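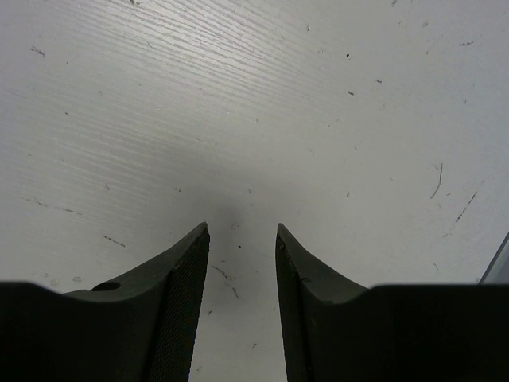
July, 7:40 am

Back on the work surface question. Sreekumar wants to sign off on the pale top for all the benches in the Dorkgate room and be done before the rest of the order goes in. I'm not there yet.

The case for pale, as he gives it: dropped screws show up, spills show up, and the room feels brighter. Fine on the screws. I'm less sure about the rest. A pale top also shows every pencil mark and every ring from a mug, and I don't believe the Stellus brochure when it says "wipes clean in seconds." Wipes clean of what? They never say.

Tried it on the offcut last night. Pencil, ballpoint, machine oil, black coffee, one patch each, left for 5 hours under the window. Pencil came off with a damp rag. Coffee came off with soap. Oil left a faint shadow I can find if I get my head down low. Ballpoint is still there and I'd bet it stays.

Keerthana says the ballpoint is my own fault and people should write on paper. Maybe so. People don't.

Glare: had the overhead lights at full and sat at the bench for an hour with small parts. Dark parts stand out well against it, I'll give them that. White nylon spacers were a pain, lost two and found one. By the end my eyes were tired, but I slept badly so that's not worth much as a result.

Price is 342 a top, delivered. The quote says rated for 3,000 rubs, with no word on what does the rubbing or how hard. Asked Judness for the test sheet. They sent me the brochure again.

Height is fine at 68 cm for sitting. For standing it's too low, and I said so last time too.

To do:
- ask Judness again, by phone
- redo the oil patch, overnight this time, and try the solvent from the cabinet
- gray mat on one half of a bench, see which half people drift to
- Sreekumar to hold the order until the mat trial is over

S. has added in the margin: "It's a table." Noted. Still not signing.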